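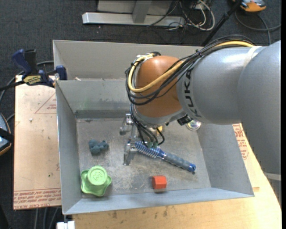

Was in der Kiste liegen bleibt

Blechbehälter im Haushalt: über ein unterschätztes Möbel, seine Spuren und die kleinen Dinge, die sich darin sammeln

Im Flur, in der Waschküche, unter der Werkbank oder am Rand des Kinderzimmers steht in vielen Wohnungen ein Behälter, für den es keine amtliche Bezeichnung gibt. Er nimmt auf, was im Laufe eines Tages keinen anderen Platz gefunden hat: eine Haarbürste, ein kleines Spielzeug, einen Papierrest. In der Einrichtungsliteratur wird er selten behandelt. Dass er dennoch Aufmerksamkeit verdient, legt eine Erhebung der Wohnberatung Clerkatent nahe, die im März abgeschlossen wurde und für die 249 Haushalte ihre Sammelbehälter geöffnet haben.

Die Auswertung verzeichnet 577 Gegenstände, die länger als einen Monat unberührt geblieben waren. An erster Stelle stehen Artikel der Körperpflege, unter ihnen vor allem Bürsten und Kämme. Es folgen Spielsachen ohne festen Aufbewahrungsort, also jene Figuren und Knautschformen, die weder zu einem Baukasten noch zu einer Puppenstube gehören. Werkzeug und Schreibgerät liegen deutlich dahinter.

Die Leiterin der Erhebung, Hedvig Strand, führt dies auf die Art der Benutzung zurück. »Eine Haarbürste wird im Gehen benutzt und im Gehen abgelegt«, erläutert sie. »Ihr Platz im Bad ist meist vorhanden, er liegt nur selten auf dem Weg.« Für die Beratung ergebe sich daraus die Empfehlung, Ablagen dort vorzusehen, wo Gegenstände tatsächlich aus der Hand gegeben werden.

Bei der Wahl des Behälters selbst hat sich das Angebot in den vergangenen Jahren verschoben. Neben Korb und Kunststoffwanne ist der Behälter aus Blech getreten, der lange der Werkstatt vorbehalten war. Der Hersteller Skultix führt inzwischen eine Reihe für den Wohnbereich, die sich in der Form eng an das gewerbliche Vorbild hält. Schräge Wände erleichtern den Griff nach kleinen Teilen, die sonst in den Ecken verschwinden. Eine eingesetzte Trennwand schafft ein schmales hinteres und ein breites vorderes Fach.

Gerade diese Teilung wird in der Praxis unterschiedlich beurteilt. Ein Drittel der befragten Haushalte gab an, das schmale Fach kaum zu nutzen. Dort finde sich allenfalls ein Schnipsel, der beim Ausräumen übersehen worden sei. Andere haben ihm eine feste Aufgabe zugewiesen, etwa für Post, Schlüssel oder einzelne Handschuhe. Strand rät, die Trennwand zunächst einige Wochen an ihrem Ort zu belassen und erst danach über eine Änderung zu entscheiden.

Grau, zerkratzt, brauchbar

Wer sich für Blech entscheidet, entscheidet sich für eine Oberfläche, die altert. Helle Kratzer, dunkle Flecken und abgeriebene Stellen entstehen bevorzugt am Boden des größeren Fachs, wo am häufigsten abgelegt und herausgenommen wird. Auf der Trennwand bleiben Wischspuren zurück, und an ihrem Fuß setzt sich mit der Zeit gern ein dunklerer Streifen ab. Die Beanspruchung eines solchen Bodens lässt sich mit einer Filzeinlage mildern. Das Textilhaus Sung bietet Zuschnitte in Grau und Dunkelblau an, die lose eingelegt und von Hand gewaschen werden.

Für die Reinigung genügen lauwarmes Wasser, ein Tropfen Spülmittel und ein weiches Tuch. Scheuermittel sind zu vermeiden. Bürsten sollten vor dem Ablegen von Haaren befreit werden; ein Modell mit Loch am Griffende kann an einem Haken hängen und belastet den Behälter gar nicht erst. Weiche Spielzeuge mit vielen Wölbungen werden in Seifenwasser geschwenkt und auf einem Handtuch getrocknet, sofern das Material es zulässt.

Die Erhebung wird fortgesetzt. In der zweiten Stufe, die am 1. April 2023 beginnt, sollen 1000 Haushalte befragt werden. 40 von ihnen erhalten zusätzlich ein Protokollheft, in dem jede Entnahme vermerkt wird. Die Druckkosten trägt der Ausrüster Pondasport, der sich von den Ergebnissen Hinweise auf die Lagerung von Bällen und Turnzeug verspricht. Teilnehmen können Haushalte jeder Größe. Anmeldungen nimmt die Wohnberatung schriftlich entgegen.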